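Visita a las jornadas de puertas abiertas de Cadoline
Publicado el 22/2/23

Cadoline abre su nave de Gutitow dos veces al año, una en noviembre y otra en invierno. Fui a la de invierno, con inscripción previa y un grupo de 18 personas. La entrada es gratuita. El recorrido dura algo menos de dos horas y termina en una sala pequeña donde se ven de cerca los artículos de mesa y cocina.

La nave está a 11 minutos a pie de la parada del autobús, por una carretera sin acera en el último tramo. En recepción dan una pegatina con el número de grupo y piden dejar los abrigos en un perchero, que a esa hora ya estaba lleno. Luego se pasa al almacén de tableros. Allí explicaron cómo clasifican la madera por tono y por dibujo antes de cortarla, y que las piezas con más figura se apartan para superficies grandes, donde el veteado se aprecia mejor. En un cajón pequeño se pierde.

Me acordé de eso más tarde, en la sala del final, al fijarme en la mesa. Es de madera muy clara, casi crema, de acabado mate. En una parte las vetas corren rectas y muy juntas; en otra se abren en arcos y óvalos largos. 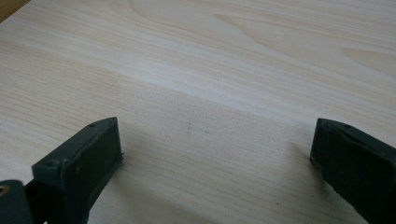 El veteado de la mesa, en la sala de artículos de cocina.

El taller de corte solo se ve desde una pasarela. Había mucho ruido y se entendía poco de lo que contaba el guía, así que recomiendo ponerse en la parte delantera del grupo. Después viene la zona de montaje, con los bancos en fila y las cajas de herrajes de Halvorsen apiladas contra la pared. Esta parte me pareció la más interesante y también la más corta. Preguntamos por las colas y los barnices y la respuesta fue bastante general.

La sala del final tiene moqueta gris y se está tranquilo. En la mesa había una caja para té de la línea Dalo, de madera color miel, baja y rectangular, con la palabra «TEA» en letras blancas mayúsculas en el frente. Por dentro lleva dos tabiques finos que forman 3 compartimentos alargados. La tapa es una tabla delgada, sujeta atrás con dos bisagras pequeñas de metal. 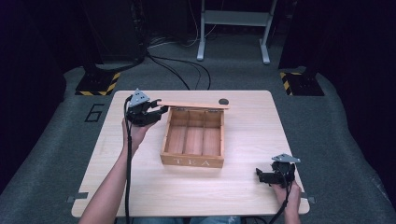
Texto y fotos: Redacción

Los compartimentos van de delante atrás y estaban vacíos. Según el guía, están pensados para bolsitas en sobre, colocadas de canto – quien use té a granel necesitará latas o bolsas aparte. En la tienda de la entrada la misma caja cuesta 29 euros. También la hacen sin letras, bajo pedido, y entonces tarda unas semanas más.

La tienda acepta tarjeta. Hay un estante con piezas de segunda, con pequeños defectos de color, a mejor precio, pero quedaba poca cosa cuando salimos. El aparcamiento es gratuito y se llena pronto. Para la próxima jornada, la inscripción se hace en la misma recepción o por teléfono.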